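Session 3: Reading the pack
Handout, 28th November

I want us to start with dairy, mostly because I love a loud package! Before you read a word, ask what the color is telling you. Yellow says butter to most of us – and a cow in an oval doesn't hurt.

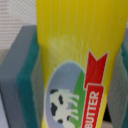
Next, lettering. I keep going on about capitals, I know, but white on red is easy to find on a crowded shelf.

Now try a pattern with no words: dark blue spots on a reddish-brown cylinder. What would you guess is being sold?

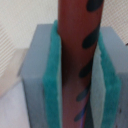
Homework
Read the Arnholm chapter, then sketch one label for Lullitz. Keep it under 40 words.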